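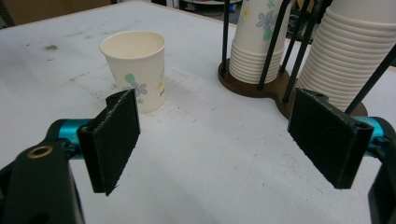
Chapter 7
Single-Use Cups: Storage, Dispensing and Presentation

Reading time: 7 min

A paper cup is a tapered shell closed by a base disk and finished at the top with a rolled rim. The taper allows cups to nest. The rim stiffens the mouth and sets the spacing between one cup and the next in a stack. Most handling faults in a service area can be traced to one of these two features.

Cups are stored inverted wherever the stack is exposed to the room. In this position the inner wall is shielded from dust, and the cup is lifted by its outer surface. A cup set out for filling is turned upright and placed clear of the stand, so that the next cup can be drawn without knocking it over.

Printed cups, such as those with a floral pattern, add a further requirement. Where the print does not run evenly around the wall, the operator should turn the decorated side toward the guest. Pattern has no bearing on nesting.

Stack height is limited by stability. In the Rulow canteen survey (Pangaribuan and Hidayat), 2973 draws were logged from open stands over the month of November. Double draws, in which two cups came away together, made up 70 percent of all recorded faults. Most occurred in stacks that had been pressed down during refilling.

Section 7.1 defines the terms used for cup geometry. Section 7.2 treats stands and tube dispensers. Section 7.3 covers refilling, with a worked schedule for a site using 2000 cups per day. Surface cleaning is taken up in Section 7.4.

7.1 Terms

Mouth diameter is measured across the outside of the rim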